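Pirndale Bench Automation: Equipment Progress Report
Period ending April 2026, prepared for Tsutomu Yagi 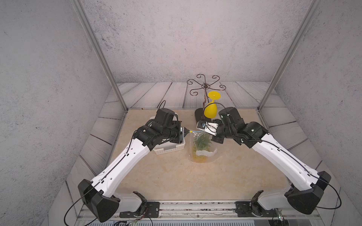 Two-arm cell, bag handling. Plant bag held open between the left and right grippers.

Where we are

The first cell is built and in daily use, and we have reached the part of the plan where we ask you for more money. You will recall that the October plan had us reaching it with some dignity, after all the spending lines had closed. One has not. Details under Budget.

Both arms share one rail along the front of the table. The original quote from Truvon had them on separate pedestals, at a price that seemed to include the building. Osamu Shimada talked them down to the rail, and we have not missed the pedestals.

What the cell is being used for

Soft packaging, mostly. Bags are the reason this project exists, and they remain the least cooperative things we own. A bag has no fixed shape, no fixed weight distribution and no respect for a schedule. Two-arm holds on the upper corners are now a standard part of the work, with plants as the main contents. The wire display stand, the plastic glassware and the small baskets are for the household object set you approved last year, under a heading that I believe said "miscellaneous" and was queried twice.

Budget

The arms, rail and frame are paid for and closed. So is the enclosure, including the concrete-look wall covering, which was cheaper than plain gray paint once labor was counted. I checked, having assumed it was a mistake.

The open line is grippers. We budgeted for one spare pair and have used it. Fingertip pads are wearing faster than Plekex led us to expect, and Plekex has responded by offering to sell us more of them. A box of pads is $55 and we go through 4 boxes a month. This is not ruinous, but it was not in the plan either, and I would like it to be.

Cable management was budgeted at zero, on the theory that cables would manage themselves. They have not. We are asking for $500 for proper guides and clips along the front edge, where loose wiring is still hanging over the rail.

Requests for the next period

1. A recurring line for fingertip pads, at the rate above.
2. The $500 for cable guides.
3. One spare pair of grippers, to replace the spare pair.
4. Permission to get a second quote on the next cell. Avcı has offered a frame of the same footprint with a lead time of 5 weeks. Truvon's lead time is described in their letter as "favorable," with no number attached.

Decision needed

The second cell can wait. The pads can't, as we are on the last box and Osamu has started keeping it in his desk drawer. If you can approve items 1 and 3 ahead of the rest, we can order straight away and argue about Avcı afterward.

The floor plan for the second cell is with facilities. They have asked whether it could be smaller – I have said I will look into it.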